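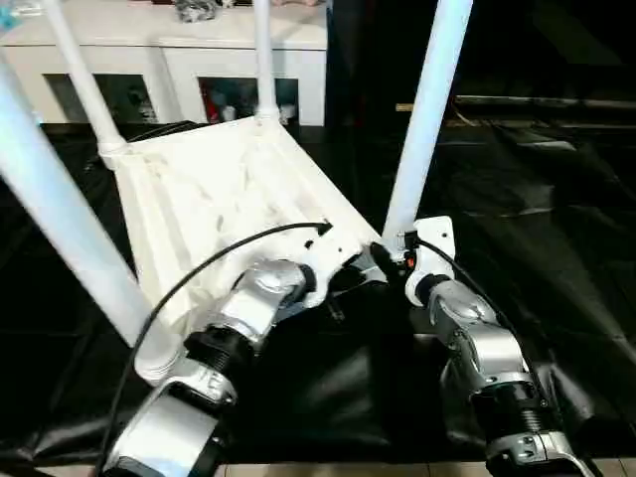 ## The Candholm chair, in white

We have carried the Candholm in our Troltodby store for a good many years now, and if you've ever sat down to wait for a delivery there, you have very likely already tried one! It's a plain white plastic chair with four round legs, and it gets along with nearly any table you put it next to. People buy it for the kitchen, for the sewing room, for the porch when company is coming, and quite often they come back for a second one in a month or two.

Turn it over and you'll see the ribs molded into the underside of the seat, and the thicker collar at each corner where the leg goes in. The feet are rounded at the ends. If you have soft wood floors we do suggest a set of felt pads all the same (ask at the counter, we keep them by the register).

**Details**

- Seat width: 410 mm
- Color: white
- Legs: four, round
- Price: $89 each
- Made for us by Faltby

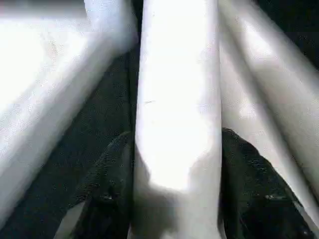 *Rounded white shapes, close up.*

### Setting it up

The chair comes with the legs off, in a flat carton. Lay the seat face down on a blanket or an old towel — the carton opened out flat will do too — and start all four legs by hand before you tighten any of them. Then go around a second time and snug each one up. After a week or so of regular sitting, tip the chair over and check them again.

White plastic does show smudges, mostly underneath and along the edges where hands take hold of it. Warm water with a little dish soap and a soft cloth is what we use on the ones in the store. Please stay away from scouring pads, which leave fine lines that catch dirt later on. For the spots around the collars, an old toothbrush gets in nicely.

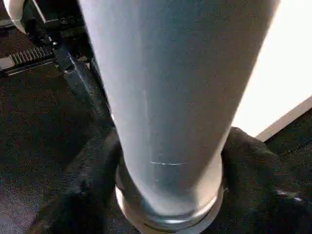 One customer wrote to us that she had put off checking the legs on her pair until one of them began to wobble at dinner, and that a few minutes with the chair upside down on the rug took care of it. She also asked whether the white would match the Zaki table. It's close, though the Zaki is a touch creamier, so do come and look at the two side by side if that matters to you.

### Ordering

Spare legs are sold singly and can be picked up in the store or mailed with your next order. Chairs ship within the week when we have them on the shelf, and we'll call you if we don't.

Page updated 30 May 2018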